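Clause Nine

I got the job of writing the kitchen rules because I was the one who complained about the old ones. The old ones were 77 pages long and began with a definition of the word "cup." I said so in a meeting, out loud, with my mouth full of pretzel, and by the afternoon there was a folder on my desk with my initials on it.

So that was my spring. The Hustum Standard for Domestic Manipulators, second edition, small appliances section. Toasters, kettles, toaster ovens, anything with a cord that sits on a counter and can hurt you if you're dumb about it. I'd never written a standard in my life. I'd written birthday cards and one very angry letter to a gas company.

My mother thought this was hilarious. She's 2 floors down from me in the same building and she doesn't own a robot and never will, she says, because she has already raised one creature that didn't wipe the counter.

"What are you going to tell it?" she asked. "Don't burn yourself?"

"It can't burn itself, Mom."

"Then what's it got to be careful for?"

I wrote that down on the back of a receipt, and I carried it around for a week, and it made me kind of miserable.

The trouble with the old rules was that they were all about the arm. How fast it could go, how hard it could squeeze, where it had to stop. Good rules! I kept nearly all of them. But you could follow every one and still be a terrible guest in somebody's kitchen. You could leave an oven door hanging open all night at the height of a toddler's face, and the old book had nothing to say to you except that your joints were within limits.

I started writing clauses in bed. Clause one, check what's on the counter before you reach for anything. Clause two, know if the thing is on or off, and don't guess from the color of it. Clause three was about doors. Clause three went through so many drafts that the people at Nodska, who build the arms, started calling me the door lady. Does the hand pull the handle or get in behind it? Does it let go at the bottom or ride all the way down? When the door's open, is the door part of the oven or is it a shelf? (It's not a shelf. I put that in. Clause three, part four: an open door is not a shelf.)

And they pushed back, which was their job. They had a list of 566 objections, numbered, in a spreadsheet with a pale green header. A lot of those were the same objection wearing a different hat. Objection 12 said "careful" can't be measured. So did objection 40. So did, I swear, objection 311, only that one said it in bold.

They were right, too. I couldn't measure it. I'd sit on the night bus from the Dretitz building going over it in my head – careful, gentle, considerate, all those soft words you use on kids – and by my stop I'd have crossed every one of them out.

Then in May they asked if I wanted to come to the bench and see my clauses tried. I had been writing about ovens for months from a chair. I said yes so fast I knocked the phone off the table.

I took my shoes off at the door because I thought it might be that kind of lab. It was not that kind of lab. I spent the whole afternoon in my socks, holding a clipboard, feeling like I'd come to a sleepover to grade it.

It was all so much smaller than I'd pictured. I'd been imagining dinner, I think, a whole family's dinner. It was a countertop toaster oven and pretend groceries. 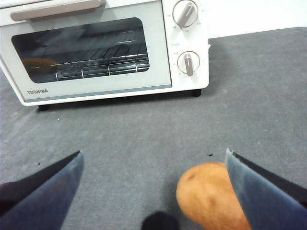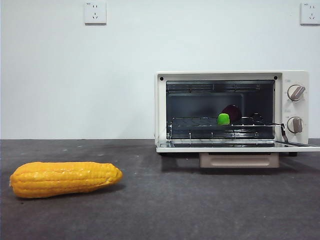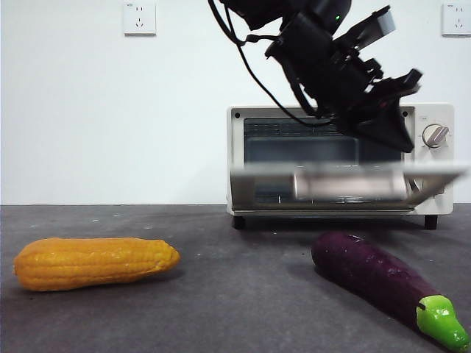
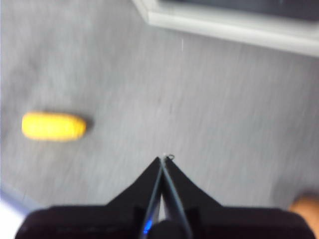
I had my nine clauses on the clipboard and a pencil behind each ear. I was supposed to put a check or a cross beside each one, and for the first hour I mostly forgot to. I just stood there. Have you ever watched somebody else cook in your kitchen? You keep your hands to yourself and your whole body leans. I leaned so hard my back hurt the next morning.

At one point everything stopped. I don't know why, somebody had a question about a cable or a file, and the arm just waited. I waited too. I had the funniest feeling that we were two people stuck in a doorway, each saying oh no, after you.

And that's where I got clause nine. It had been a blank line until then, just the number and a dot, because I'd promised nine and only had eight.

What I wrote was this. Before it leaves an appliance, the machine shall put the appliance back the way a person would expect to find it. Door shut. Dials where they were. Nothing inside that wasn't asked for. And if it can't do that, it has to say so, right away, to whoever's home.

I read it over and thought, well, there it is, Mom. That's what it's got to be careful for. It's for the next one in.

Nodska sent back 2 objections. Only 2! One was about the word "home." The other asked how the machine was supposed to know what a person would expect, and I wrote back that I'd lived with people my whole life and still got it wrong, but that I knew a lot of them liked the door shut. They let it stand. They added a table of door angles underneath, and a test you have to pass 600 times before you can put the sticker on, and that's fine. I like the table. It gives the clause something to stand on.

The second edition came out at 31 pages with no definition of a cup. Issahaku, the hardware chain, started putting a little folded copy of it in the box with every arm they sell, and my mother got hold of one from the store near the bus stop. She read it at her kitchen table with her glasses pushed up on her head, which means she wasn't reading it, and then she pulled them down and did.

"Clause three," she said. "An open door is not a shelf."

"That's right."

"You used to put your cereal on mine."

I said I remembered. She turned the page and kept going, moving her finger down the lines. Behind her the oven door was open a couple of inches, the way it's always been, because the spring is shot. I got up and pushed it closed. It came open again. I pushed it closed and stood there with my hand on it while she finished the page.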